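Trosevura Word Lists

Word lists for people who love color names! The set holds 3,044 everyday names for shades, gathered from paint cards, yarn labels and old seed catalogs, and every one is spelled the way we found it.

What's inside

names.csv has one name per line, with its color family (26 in all) and a source note. Pinks and yellows are by far the most fun to browse, and we keep finding new ones.

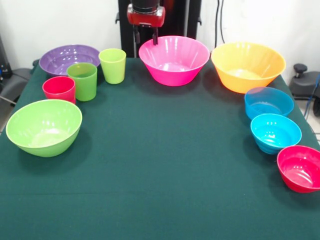 Getting started

Open names.csv in any spreadsheet, or load it with Fleneo 2 if you want search by family. Start with the greens, they're wonderful.

Known gaps

Grays are thin. The Chowdary yarn labels still need a second read, and 40 names have no family yet. New batches go in each Saturday, so send yours over!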